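Planning the Purchase of a Wrist-Camera Arm

Departments requesting a robot arm for the June purchasing round should complete the steps below before contacting a supplier. Requests go to Aurelio Beltrán in Equipment Planning.

Step 1. Describe the task. State what the arm will handle, how often, and who will work beside it.

Step 2. Separate the costs. List the arm, gripper, wrist camera, mount and cabling on individual lines. Quotes from Kolev and Nedix bundle the last three – ask for them to be split.

Step 3. Budget for spares. Allow 2 grippers per arm and set aside $1000 for replacement cables.

Step 4. Plan the room. Measure the working area with furniture and shelving in place, and mark where people will stand or sit.

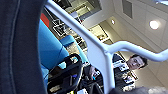

Reach figures in a supplier's brochure do not include the camera housing or the cable loop. Add both to your drawing before you fix the position of the base.

Step 5. Confirm delivery. Lead times are currently nearly 16 weeks. Attach the supplier's written confirmation to the request form, together with the drawing from Step 4.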